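Mobile App Basics, Session 3: Location, Permissions and Background Work
Instructor: Sawsan Twal
Lab support: Marwan Sfeir, Brodie Whitelaw

Read these notes before the lab. They cover the material from the slides plus a few points I skipped for time. Bring your own phone, and charge it. The lab only has a few outlets along one wall.
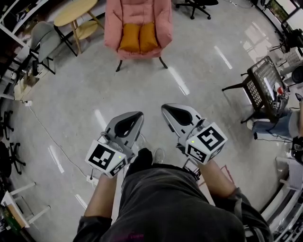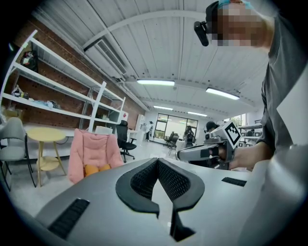 1. What the phone knows about where it is

A phone has several ways to work out its position, and they differ a lot in accuracy and in what they cost the battery.

Satellite positioning is the most accurate outdoors. It is slow to start from cold and does poorly inside buildings, in parking garages and between tall buildings.

Wi-Fi positioning compares the networks the phone can hear against a database of known networks. It works indoors and is fast. It fails in places where few networks have been recorded, and it can be badly wrong if someone moves house and takes their router along.

Cell towers give a rough area. In a city that may be a neighborhood. In open country it may be most of a county.

The operating system mixes these for you. Your app asks for a position and says how accurate it needs to be, and the system picks the method. In this course we never talk to the satellite receiver directly.

Every position comes back with an accuracy value. Students skip this value all the time. If the accuracy is given as 30 meters, the phone is telling you its best guess is a circle of that radius, and the user is probably somewhere inside it. Drawing a sharp pin in the middle of the circle gives a false impression. Draw the circle too.

2. Coarse and fine permission

On both major phone platforms the user can allow a precise position or an approximate one. Your app has to run with either. It also has to run with neither, even if all it does then is show a box where the user can type in a city.

Decide early which one you need. Some cases from class:

Weather for today: approximate is enough.
Sunrise and sunset times: approximate is enough.
Store finder: approximate will usually do for the list, precise is nicer for sorting it.
Turn-by-turn directions: precise.
Reminder when you get home: precise, and in the background.

The practice app for this course is called Kanaan. It is a small reminder app that shows a list of errands and moves the ones nearby to the top. Walid Haddad wrote the first version for an earlier group, and you will find his comments all through the code. Leave them in. Kanaan asks for precise location the first time it opens, before the user has seen anything at all. Fixing this is the first lab task.

3. When to ask

Ask at the moment the user does something that needs the permission. If they tap "Sort by distance," that is the moment. They know what they wanted and the system prompt will make sense to them.

Before the system prompt you may show a short screen of your own. Keep it to two sentences. Say what you will use the location for and what will happen if they say no. Do not put a picture of the system prompt on it with an arrow pointing at "Allow." App stores may reject that, and it annoys people.

If the user says no, accept it. You will often get only one or two chances to show the system prompt, and after that the user has to go into Settings. Put a small line of text near the feature that explains this, with a button that opens the right Settings page. Don't put up a dialog every time the app starts.

Ghassan Ghanem asked in class what to do when the user picks "Allow once." Treat it as a yes for this session only. Don't save a note that permission was given. Check the actual permission state every time you are about to use it — a user can change it while your app is in the background.

4. Background work

An app that is not on screen gets very little time from the system. This surprises people who come from desktop programming, where a program keeps running until you close it.

You can ask the system to wake your app in several ways:

Scheduled refresh. You ask to be woken at some point after a given time. The system decides when. It may be much later than you asked, or not at all if the user rarely opens your app.

Region alerts, also called geofences. You give the system a center point and a radius, and it wakes you when the phone goes in or out. The radius should not be too small. In Kanaan we use 200 meters, and that is already on the tight side for places with weak signal.

Push messages. A server sends something and the system may wake your app to handle it. We cover these in January.

Continuous location. The app keeps getting positions while off screen. The user sees an indicator, the battery drains, and the app store will ask you to explain yourself. None of the lab tasks need it. If you find yourself turning it on, stop and ask Marwan or Brodie.

When you are woken, do the smallest job you can and report that you are done. If you run past your time, the system ends your app and may wake it less often afterward.

5. Battery

Location is one of the easiest ways to ruin battery life. The biggest savings come from simple things.

Ask for the lowest accuracy that does the job.

Stop updates when the screen that needs them closes. This was the bug in nearly 43 percent of the submissions last term. The map screen closed and the updates kept going.

Save the last position and reuse it if it is fresh enough. For a weather screen, a position from half an hour ago is fine for somebody sitting at a desk. For somebody on a train it may not be. Look at the age of the position, and let the user refresh by hand.

Group network calls. Turning the radio on costs power each time, so one call that carries three things is cheaper than three calls spread over a few minutes.

To measure any of this, use the energy view in the development tools, and run on a real phone. The simulator tells you nothing useful about battery.

6. Storing locations

A list of places with times next to them says a great deal about a person: where they sleep, where they work, which doctor they see. Removing the name does not change much, as a home address is often enough to find the name again.

Rules for this course:

Keep positions on the phone unless the task says otherwise.
Delete what you no longer need. Kanaan needs the places the user typed in. It does not need a history of where the user has been.
Do not write positions to the log in a release build.
If you must send a position to a server, round it first if the feature allows.

Two of the sample projects in the shared folder, Prurkon and Famov, can be compared on this point. Prurkon rounds the position on the phone before sending it out. Famov sends the full value and rounds it on the server. The user sees the same result in both. Be ready to say which one you would rather defend to a user, and why.

7. Lab tasks

Task A. Move the permission request in Kanaan so that it appears only when the user taps "Sort by distance." Write the short screen that comes before it.

Task B. Make the app work with approximate location. The list should still sort, with a note at the top saying distances are approximate.

Task C. Find the place where location updates are started but never stopped. Fix it, and show the energy view before and after.

Task D (optional). Add a region alert for one saved errand. You can test it in the simulator with the route file called Calgate, which moves the phone along a fixed street and back again. Expect a delay between crossing the line and getting the alert.

Turn in your project folder and one page of notes. The notes should say what you changed, what you tried that did not work, and which phone you tested on. Screenshots are fine but do not count toward the page.

8. Common problems

The prompt never appears. You have probably left out the usage text in the project settings. Without it the system refuses the request, and the only sign is a line in the log.

The prompt appeared once and now won't come back. Delete the app and install it again, or reset the permissions in the simulator menu.

The position is in the wrong country. The simulator has a default location. Set your own under the location menu.

The region alert fires twice. This can happen near the edge of the circle. Save the time of the last alert and ignore a second one that comes right behind it.

The list jumps while you are reading it. You are sorting again on every new position. Sort when the screen opens and when the user pulls to refresh.

Reading for next time: the chapter on push messages, up to the section on tokens. Brodie has the loaner phones if yours is too old to run the build. Sign the sheet when you take one, and wipe your test app off it before you bring it back.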